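Ledberg Service Journey Notes

Data card, version 3

Summary

Ledberg is a collection of 2,154 written notes from customer interviews, sorted by stage of the customer journey. It was put together by Clesska, a service design studio, during work on counter service and self-service ordering. The notes are short free text in English. Each one covers a single point in a visit, such as finding the menu, asking about a delay or paying.

The collection is meant for service designers and researchers who want to compare journey maps or test ways of grouping customer comments. It has no audio, no names and no payment data.

Contents

notes.csv: one row per note
stages.csv: the list of journey stages and their definitions
sites.csv: the two sites, with opening hours and service type
codebook.txt: rules used by the coders
changes.txt: changes between versions

Fields in notes.csv

note_id: whole number, unique, not reused between versions
site: lakow or hlongwane
stage: one of the codes in stages.csv
channel: counter, kiosk or phone
text: the note itself, up to 800 characters
coder: a or b
second_stage: filled in only where the coders did not agree

Empty fields are left blank. The text field may contain commas and line breaks and is always quoted. Files are UTF-8 with a header row.

How the notes were collected

Interviews took place in May at two sites, Lakow and Hlongwane. Customers were approached after they had paid and were asked to go back over the visit in their own words. The interviewer wrote notes by hand and typed them up the same day. Answers that covered more than one stage were split, so neighbouring rows often come from the same person. There is no field linking them; it was removed in version 2 to make people harder to identify.

Staff were not interviewed. Comments about named staff were reworded to give the role only.

Coding

Boglárka Sipos wrote the codebook and coded the Lakow notes. Hazel Pruitt coded the Hlongwane notes. Each then read the other's rows without seeing the stage. Where the two readings differed, the first coder's choice stands in stage and the other is kept in second_stage. Most differences fall between "choose" and "order", which customers at a counter tend to treat as one step. Merge the two if your work does not depend on them.

Known limits

Customers who left without buying are missing.
Phone orders are found at Hlongwane only.
Notes from the kiosk are shorter than those from the counter, and word counts should not be compared across channels.
Spelling was corrected in version 2 but not checked again for rows added later.
The "wait" stage at Lakow includes time spent looking for a seat. At Hlongwane it does not.

Stages at the counter

The stage "choose" starts when the customer first looks at the food or the menu and ends when they speak to staff or touch the kiosk. Drinks and sandwiches picked up from a display count as "choose" until they are handed over. Putting an item on a tray does not change the stage. 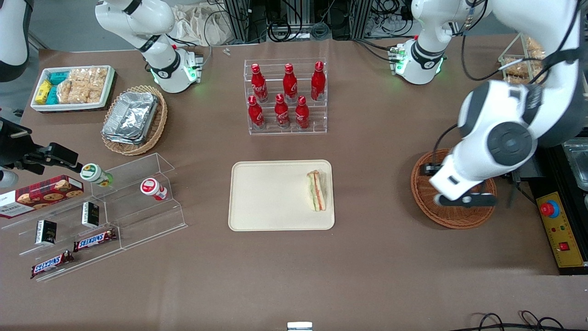
Use and licence

The files may be used for teaching and research, including paid research, as long as Clesska is credited and the version number is given. Do not try to work out who was interviewed. Do not use the notes to rate the two sites against each other; the interviews were not spread evenly over the day.

Changes

Version 3, Fri 10 July: added phone notes, fixed blank channel values at Lakow.
Version 2: removed the person field, corrected spelling, split stages.csv from the codebook.
Version 1: first release, inside the studio only.

Corrections

Send the note_id, the version and the proposed change to Hazel Pruitt at Clesska. Accepted corrections go into the next version and are listed in changes.txt.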